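Getting good results from a towel-folding kit

Household tips by Linnea Lunde, Apr 11, 2019

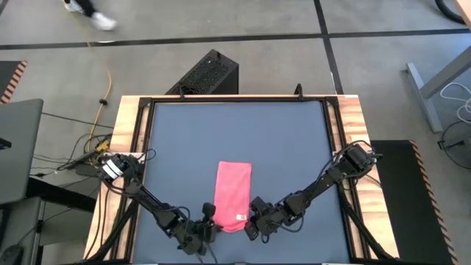
The Clirkus folding kit is sold as two arms, a square mat and the software to run them, and it costs 289 a month to hire from Leite. I have had one on trial for the linen cupboard at a small guest house, where there are always towels to fold. It does the job, but most of what makes the difference is how you set it up and what you hand it. These are the things I would want to know before signing for one.

Choose the table first. The arms are light but they swing quickly, and a table that rocks will spoil the corners. Ours went on a trestle to begin with and every third fold was crooked. A solid kitchen table was much better. Leave enough room to walk round all four sides.

Wash and dry towels fully. A damp towel drags on the mat and the grippers pull it out of line instead of lifting it. Skip fabric softener on microfibre - it does the cloth no good, and the slippery finish makes it harder to pick up.

Shake each towel out and smooth it by hand before you start. The kit will cope with a small crease. It will not cope with a corner tucked underneath, and it will fold that corner in without complaint.

Put the care label at the same end every time. If you want a tidy shelf, decide which edge should face out and stick to it.

Sort by thickness. Thin cleaning cloths and microfibre towels go through well. Bath sheets are too heavy for the standard grippers, and Leite's own leaflet says so on the second page. We fold those ourselves.

Pick a colour that stands out from the mat. Pink, white and yellow towels gave us no trouble. Navy ones were missed now and then, and a lamp over the table cured most of it.

Wipe the mat at the end of the day with a barely damp cloth. Lint builds up along the edges and gets into the gripper jaws. An old toothbrush clears the jaws, with the power off at the wall.

Keep cables away from the moving parts. Check the ties at each joint once a week and replace any that have slipped.

As for speed, do not hire it to save time on a single load. A person who folds every day is faster. It is useful when you have a pile to get through and something else to do in the same room, such as ironing pillowcases. I would not leave it going with the door shut.

Leite suggests a service after 2,000 folds. Ours needed a gripper pad before then, and the new one came from the Stirketberg depot in two days. The pads push on and need no tools.

Hire runs for a minimum of two months. Delivery is included if you live near Drurnolmont - anyone further out should ask for a price first, and ask who pays for the return.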